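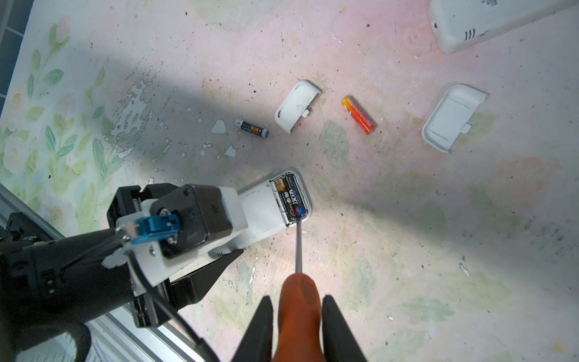
Screwdriver tip against the battery, and two more AAs waiting on the rose-print tabletop.

I have a drawer that eats batteries. You probably have one too. Every remote, clock and bathroom scale in our place runs on AAs, and for years my whole system was to spin the old ones around a bit with my thumb and hope for the best (it works for maybe one more evening of TV, so I can't say I recommend it!).

So let's talk about getting the stubborn ones out. Some battery compartments are so snug that you can't get a fingernail in anywhere, and I've broken enough nails to stop trying. A small flat screwdriver does it nicely. Look for the end with the spring, slide the tip in between the battery and the plastic, and push the battery toward the spring until the other end pops up. Go easy. You want to lift from the end and never dig into the side, where the wrapper is thin and tears before you know it. And please don't let the metal shaft bridge both contacts.

My neighbor Malte Haberkorn lays a ribbon under his batteries before he clicks them in, with a little tail sticking out, so next time he just pulls. I tried it in the remote for our old Langlois fan and it's great, though you do have to trim the tail or the cover won't close.

Other things I do now:

Change the whole set together. Two batteries of the same brand and the same age, please. A fresh one paired with a tired one gets dragged down, and the tired one is more likely to leak.

Snap a picture before you take anything out. The plus and minus marks inside can be awfully hard to read, especially in black plastic.

If you find white crust on the contacts, put on gloves, dab it with a cotton swab and a drop of vinegar, then wipe with a barely damp swab and let it dry all the way before the new ones go in. I saved a kitchen timer this way in February.

Old ones go in a jam jar by the back door, with a bit of tape over the ends. When it's full I take it to the drop-off bin at the hardware store in Otbridge. Last time I forgot it on the car seat for 3 weeks, rattling at every stop sign.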